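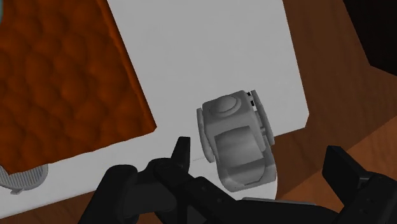 I've walked past Nilum so many times that I felt a bit guilty sitting down with Mỹ Lương, who runs the place and makes all the broth herself. "You're the guy who always goes for dumplings next door," she said. Busted!

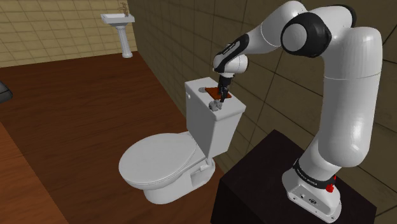

A robot arm over the toilet tank.

She opened in Astdale with 15 seats and one soup. "People asked for a menu, so I wrote 'soup' on a card," she told me (I had two bowls, $15 each). The chili oil is her aunt's recipe,
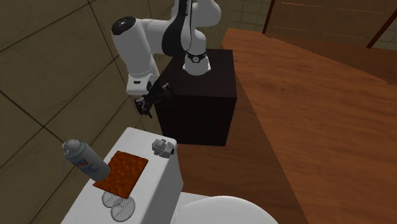

and no, she wouldn't share it. "Come back Friday," she said. "I'm doing the crab one."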